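Endness Community Kitchen
Progress report to the Quinlan Fund, second period

Where we are

The short version is that the kitchen is open, people are cooking in it, and the ventilation hood is still in a warehouse in Clerstead with our name on it. The supplier, Castent, has now confirmed three delivery dates, and we have enjoyed each of them in turn. The long version follows, as your reporting guidelines ask for one.

You will remember that the first report ended with the floor half up and a promise that the second would be more cheerful. It is, mostly. The floor went down in February and has stayed down. The county signed off on the plumbing at the second visit. The first visit failed us on a missing air gap under the prep area, a thing none of us had heard of before and about which several of us can now talk at parties.

Classes

We ran the first block of evening classes from January to April. The application promised beginner cooking for adults on tight budgets, and that is what we taught, although the title changed twice. "Thrifty Basics" drew four sign-ups. "Soup and Bread" filled in two days with exactly the same syllabus. We have passed this finding on to anyone who would listen.

Over the block, 114 people came to at least one session. The target in the application was 100, so we are ahead, though I should be straight about what the number hides. A good many came once, learned to make lentil soup, and considered the matter closed. The group that came to every session was much smaller and very loyal, and they have begun asking for pastry. Pastry is not in the grant. We have said we would mention it, and this is us mentioning it.

The knife skills evening was the best attended and produced one bandage. The budgeting evening was the worst attended and produced a long argument over whether dried beans are worth the gas. It was never settled, and two of the people involved now share a ride.

Community meals

The Thursday-type meal you funded, by which I mean the regular weekly one, has moved to lunchtime. Evenings were too dark for our older guests to want the walk, and the bus stops running at 7:30. Lunch is busier and a good deal noisier. We served 800 meals in the period, against a plan of 1000. The gap is nearly all January, when we were closed for the plumbing and fed people sandwiches out of the church hall, which I have left out of the count since your form asks for hot meals only.

Dishwashing has been done by hand throughout, in turns, and there is a rota on the door that everyone agrees is fair except whoever is on it. 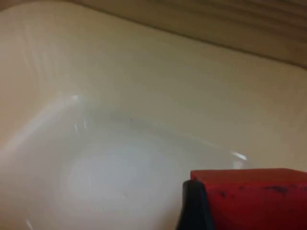

Aurelia Bogdan read a draft of this report and thought I was being too gentle about the lunches. Her view is that moving the meal to midday solved the problem for people who are home at midday and quietly dropped the ones with jobs. She would like one evening meal a month put back for the summer, when the light is good, and she wants it written down where the Fund can see it. So it is written down. I think she is right, and I have told her so, which spoiled the argument a little.

Money

Spending is close to plan. The plumbing ran over by $300, all of it the air gap and the second inspection fee. We took it from the line for printed recipe cards, as people photograph the whiteboard with their phones and leave the cards on the table. Nothing else has moved between lines.

The hood is paid for in full. I would not do that again. Castent offered a discount for payment up front and we took it, and with it went any reason they had to hurry. Until the hood is in, we may not fry anything, and the menu has a certain boiled quality that guests have remarked on. Our permit covers the ovens and two burners in the meantime.

What went badly

The teen program did not start. We had a room, an instructor, and a flyer, and we had picked the same afternoon as track practice. We will try again in the fall and ask the high school first, an approach that in hindsight was available to us all along.

Record keeping was also poor in the early weeks. The sign-in sheet lived next to the stove and part of it is no longer legible. It has been moved to the door and given its own pen on a string — the pen has already been replaced once.

Next period

We plan a second block of classes starting in September, the monthly evening meal from June if we can find a second cook, and a fresh attempt at the teen program. We would also like to talk with you about moving what remains of the recipe card money to flour and butter. See pastry, under Classes.

The hood is expected shortly. Receipts and attendance sheets are attached, including the legible half of January.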